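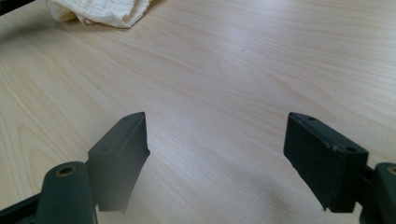
Robots can't be naughty, so why would they need rules? One reader wrote in to ask me exactly that, and I've been thinking about it all through breakfast.

I think the rules are mostly for us! A robot does what it has been set up to do, and if the people setting it up are sloppy, the robot will be sloppy too (and very fast at it).

Take handling a cloth. You and I can grab a cloth without thinking, but for a robot it's really hard, and one way to teach it is for a person to do the job first with grippers held in their hands. The robot then learns from a recording of that. So the person has to follow good practice, the same way you do in science class.

My favorite rules go like this. Clear the table before you start. Keep your fingers out of the gap between the jaws, even when the thing looks like it's asleep. Know where the cables are so they don't get tugged. Check for worn or loose parts, and tell a grown-up if you find one. And if a try goes wrong, mark it as a wrong one! Don't sneak it in with the good ones. If you collect 1000 tries and 31 of them are muddled, the robot has no way of knowing which 31 to ignore.
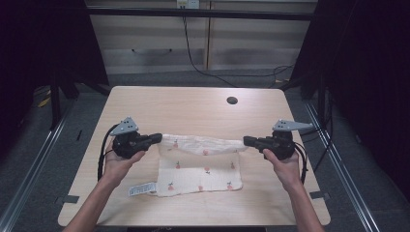 Can a person just rush through it to get more tries done? Rushing is a bad idea, as the robot may learn the rushed way of moving, sloppy grabs and all.

Then there are standards, which are rules that lots of people agree to share. Say a team in Flatside and a team in Gulton both want to teach robots to handle cloths. If they both write down their tries the same way, they can swap them. If one team writes "left" meaning my left and the other means the robot's left... oh dear. I get muddled just typing it.

You can try this at home with a dish towel. Write down every step for folding it, then ask somebody to do only what you wrote. My first list forgot to say "pick it up."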